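Sheet-metal bin

A sheet-metal bin is, well, a box you throw stuff into. I've been writing up storage odds and ends for a while now, and this is the one I get asked about most, so let's give it a proper entry. Take a flat sheet of steel, fold up four sides, fix the corners, and you've got one. Easy!

The sides usually lean outward. Sloped walls let small things slide down to the floor, and empty bins with sloping sides can often nest in a stack (a lifesaver in my garage, where 12 of them live in the space of three). The Jurkum pattern is the deep one, the Teshome is the shallow one, and Broltex sells both in gray and, as far as I can tell, only in gray.

Floors scuff first. Paint or no paint, anything hard that gets dropped in and dragged out leaves a mark, and after a year the bottom looks nothing like the rim. It doesn't hurt the bin one bit — mine are all scratched silly.

What goes in them? Mixed small goods, mostly: toys, bathroom things, whatever has no drawer of its own. Long items like hairbrushes tend to end up along a wall, and balls roll wherever they please.

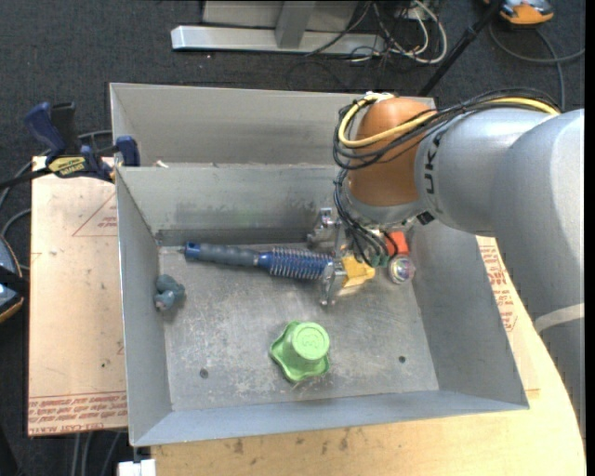

Kurnutico readers wrote in that a folded towel on the floor of the bin cuts the clatter in half, and that felt works too but collects hair like crazy. I've only tried the towel. It does need a wash every so often, and in a deep bin it bunches up in the corners unless you cut it to fit.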